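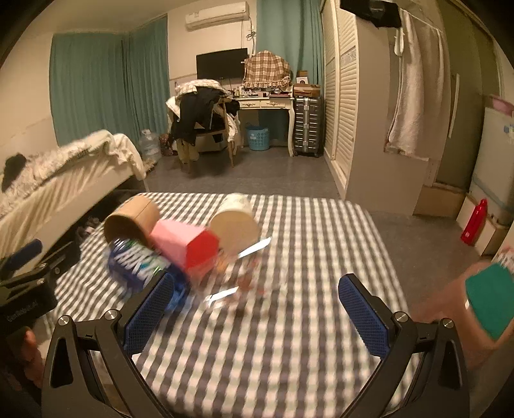

4.3 Setting the grout pressure limit

Applies to Stenden grout units supplied for pile sleeve work on offshore jackets. Complete section 4.2 before starting.

1. Close the inlet valve and confirm that the line gauge reads zero.
2. Turn the control key to SETUP. The panel shows the last stored limit.
3. Enter the limit given on the jacket data sheet. For standard sleeves this is 265 psi.
4. Press and hold STORE until the green lamp stays on.
5. Open the inlet valve a quarter turn and run water through the line for 100 seconds.
6. Check the hose couplings for leaks. If a coupling weeps, close the valve, vent the line and replace the seal.
7. Return the key to RUN and remove it.

CAUTION: Do not loosen a coupling while the line is under pressure. Vent first – the gauge must read zero.

Note: Units with the Caldeira control panel show pressure in kPa only. Convert the data sheet value before step 3.

Note: The stored limit is lost if the backup battery is removed. Repeat steps 2 to 7 after any battery change.

Replace the relief valve cartridge after 2000 operating hours and enter the change in the unit log.

Section revised August 2021. Checked by Jamila Bhattacharjee, Jostcombe yard.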